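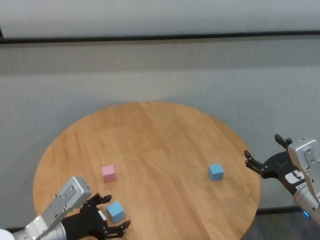 FOR IMMEDIATE RELEASE

Wed 21 September

DRUSTOW OPENS PRE-ORDERS FOR UVENT BLOCK SETS AND ROUND PLAY TABLE

Pastel cubes, one round table, two ways to buy. Shipping starts in October.

Drustow, the small toy and furniture maker, today opened pre-orders for Uvent, a new line of plain pastel blocks and the round wooden table that goes with them. First run is 3626 sets. No second run is planned before the new year, so stores that want stock for the holidays should get their orders in early.

Uvent is a simple line. Small cubes, all one size. Pink and light blue to start. No letters, no numbers, no pictures printed on the sides. The colors are soft on purpose, pale enough to sit on a living room table without taking over the room. Parents who tried the early sets kept leaving them out after bedtime, and a few told us they were stacking them on the phone.

The table is round, in a warm honey finish with the straight grain left showing. No corners, so kids can come at it from any side and reach the middle without climbing. Matte top too. Glossy tops looked nice in the showroom but threw glare under a ceiling light, and we dropped them in the second month of testing.

Good fit for:

Play rooms and family rooms
Preschools and daycares
Waiting rooms (dentists have been asking, a lot)
Grandparents with a corner to spare

Why so few colors? We get this one from every buyer. The first Uvent samples came in 6 colors and the kids mostly sorted them and walked off. Cut it down to 2 and they started building. Pink on blue, blue on pink, one each side of the table, trading back and forth. More colors may come later. A pale yellow has been through dye tests and is not right yet, it keeps comming out looking like butter. 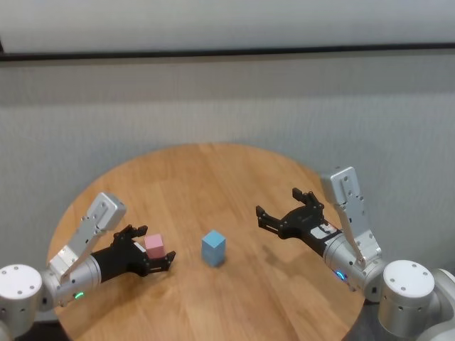
Play ideas are printed on a folded card in every box. Pass the pink block around the table and stop when the music stops. Put one blue block in the middle and see who can set another on top without a wobble. Make a row. Copy a friend's row. Cards are picture only, so no reading needed, and extra copies for classrooms are free with any school order.

The sets were designed in house and the box is by Munshi, the packaging studio that did Drustow's Zarkska puzzle line last year. Same idea this time. Plain carton, lift-off lid, one tray inside, no plastic window. The lid doubles as a sorting tray if you flip it over. Retailers who carried Zarkska will find that the Uvent carton fits the same shelf depth, and the same display risers work for both.

Ordering

The blocks are sold by themselves or together with the table. Tables ship flat with the legs off. Assembly takes one person and the tool in the bag. Schools and daycares can order blocks by the case, table optional, and are billed after delivery.

Pre-orders are open now through the Drustow shop page and through current retail partners. First cartons leave the warehouse in October, in the order received. Stores on the Zarkska reorder list have had a place held for them but still need to confirm quantities, please do this by the end of the month or the hold gets released.

Care

Wipe blocks and table with a damp cloth, dry right after. Don't soak. Keep the table out of direct sun if you want the finish to stay even, wood darkens and a tray left in one spot for a summer will leave it's outline.

Spare blocks are sold one at a time in either color. Yes, they roll under couches even though they're cubes. We've heard.

About Drustow

Drustow makes wooden toys, puzzles and small furniture for homes and classrooms. Current lines are Zarkska (puzzles) and Uvent (blocks and tables).

Press and trade

Samples for review are limited, one block set per outlet, table on loan only. Price sheets, carton sizes and product photos are on the Drustow press page. Trade questions go to the wholesale desk, same contact as last season. Please put UVENT in the subject line so it doesn't land in the puzzle inbox.

###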